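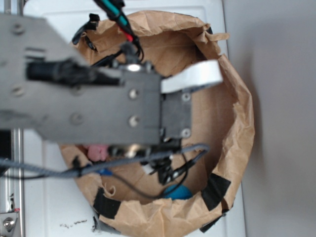 Svitlana Vakulenko
1/ Brown paper bags as kitchen storage. Every tidying account swears by them this September. Roll the rim down, stand it open on the counter, fill it with onions. I have questions.

Svitlana Vakulenko
2/ First, the rolled rim. It's supposed to make a neat collar that holds the bag open. Mine always goes like this one, all creases and ridges. Kraft paper folds where it wants to.

Svitlana Vakulenko
3/ Second, "you can see what you have." You can see the top layer. The inside of a paper bag is dark, even on a white table. I found a potato in there last winter that had plans.

Svitlana Vakulenko
4/ Jeller sells a pack of 50 "pantry bags" for $35. They're lunch bags, only bigger. My grocery store hands them out at the register.

Svitlana Vakulenko
5/ Someone will say they're washable. That's the other kind, the stiff coated paper. Cirnach makes those and I'd still like to see one after a month of beets.

Svitlana Vakulenko
6/ What I will give them: a paper bag stands up by itself, which plastic won't do, and it goes in the recycling when you're sick of it.

Svitlana Vakulenko
7/ So fine, onions in a bag. Fold the rim once – not three times – and put it on a low shelf. I'm keeping my $35.

35 replies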